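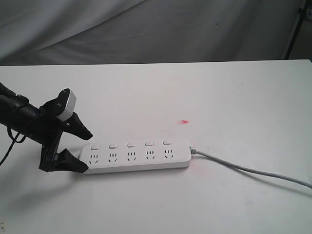 ## The Second Gripper

Khadija Bouazza had run the Kirbridge fingers 48 times before lunch and written down 31 good grips. Now the Filali pair was on the arm, black and pointed, open at the left end of the power strip.

"Same strip?" Driss Helmy asked from the door.

"Same strip, same table."

He pulled up a stool. Caltonbridge wanted an answer by the end of June, and he had already told them which one they would be buying. He hadn't told Khadija that.

She typed the command. The fingers closed and the strip slid a little toward the back of the table. She opened them, put the strip back by hand and wrote "slid" in the notebook.

"The other one did that too," Driss said.

"Three times. I wrote those down."

"Could you start counting after it warms up?"

She looked at him, then at the sheet under his elbow. It was an order form, filled in down to the price, 2294 each.

"No," she said, and typed the command again.

Driss folded the form and put it in his jacket. He stayed until four and read her the numbers off the controller.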